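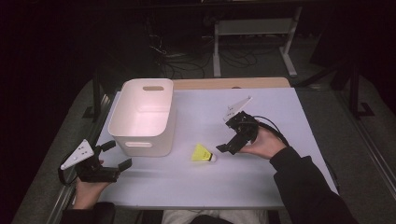 Iketti open day, Fallilbridge

Five of us drove over to Fallilbridge for the open day at Iketti, which has been in the old Macaraeg building since March. Davina Gunn showed us through. Her group records people doing small tabletop jobs with hand-held grippers, one in each hand, and the recordings go towards training the robot arms.

The job that morning was putting a shuttlecock in a white plastic bin. Each job is recorded 300 times, with the starting spot changed between goes. Visitors were allowed a try. The grippers were heavier than I'd expected and my wrists were sore after ten minutes.

The arms are in the next room – we watched one from behind the yellow line but weren't allowed any closer.

Parking is on Zollodside Road, and the cafe shuts at two.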